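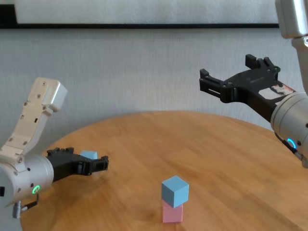

My sister Fanni Kovács wants to know when a robot will do her washing-up. She has been asking for 20 years, and the answer is always "soon", usually from a man with something to sell.

I'd settle for tidying. Two arms, a table and a few coloured blocks is still a fair day's work for a machine, and my kitchen has forks, wet glasses and a cat in it. Blocks don't smash if you squeeze them wrong. Until the arms can cope with a greasy pan, I'm keeping my rubber gloves.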